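Workshop tips: when the hand does not let go (and other small disasters with cans)

Last updated in June by Ville Riihimäki

I keep this page for people who run a two-arm bench at home or in a shared workshop. Most of it I learned from one bad evening with soda cans, when the left hand closed, got an error, and stayed closed. The can was full. I pulled on it, and this was my mistake. The seam of the can opened and I had sugar water in the wrist housing, and one finger motor from Lurnell died two days later.

Our exercise is simple to explain: the hand takes a drink can and puts it into a tray with low walls. The walls are where the trouble comes from. If the can arrives tilted, its lower rim catches on the wall, the arm continues to push down, and the current in the fingers goes up until the controller stops everything. On my controller this shows as error 2523, "grip overload". Then you have a stopped arm with a can in it.

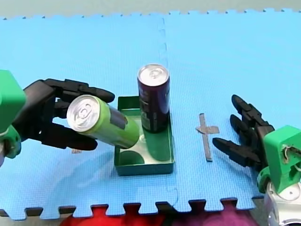 Onni Kiiskinen: I had the same error with empty cans, so please don't think it is only the weight. Mine came from a finger cable that was too tight after I changed the cable tie. When the wrist turned, the cable pulled, and the controller believed the finger was blocked. Check the cable before you blame the tray.

Thank you Onni, I added this to the list.

What to do when the arm stops with a can in the hand

1. Press the stop button first, also if the arm is already standing still. A stopped arm can start again when the error clears by itself. Mine did it once, at six in the morning, with my sleeve very near.

2. Put your own hand under the can before you release anything. When the fingers lose power they go soft, and the can falls at once.

3. Open the fingers from the software, one by one, starting with the one on top. Do not bend them back with force. The small joints are the weakest part and the spare ones from Prustberg take weeks to come.

4. If the software doesn't answer, cut the power and wait 40 seconds. After this the fingers can be moved gently by hand.

5. Look at the second can also. When two cans share one tray, the fingers need to go into the narrow space between them, and a finger can get caught there without any error message. Move the free can away first, then open the grip. 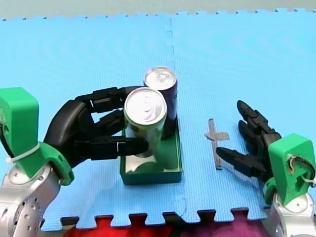
6. Wipe the mat and the tray before the next run. A foam mat with embossed texture keeps drops in the small holes, and a sticky tray holds the can so that it tips when the hand goes away.

How to avoid it

Practice with empty cans, or with cans filled with dry rice and closed with tape. Rice makes a mess too, but it doesn't kill a motor.

Set the grip limit lower than you think. I started at the factory value and now I use roughly half of it. An aluminum can needs very little.

Fix the tray. I use double-sided tape from Sawatzky under the corners — the ordinary kind, not the foam one, which lets the tray rock.

Park the arm that has no work. An open hand waiting close to the tray is in the way when the other one makes an unexpected move, and two hands that hit each other cost more than one can.

Keep your stop button on the side where you stand. Vilja Suominen wrote to me that hers was behind the left arm, and she had to reach over it to stop it. She has moved it now.

Cleaning after a spill

Power off, housing open, then a cloth with a little warm water, and after it a dry cloth. No spray. I left the housing open until the next evening before I turned it on again. If a joint feels rough when you move it slowly, it has sugar inside and must come apart.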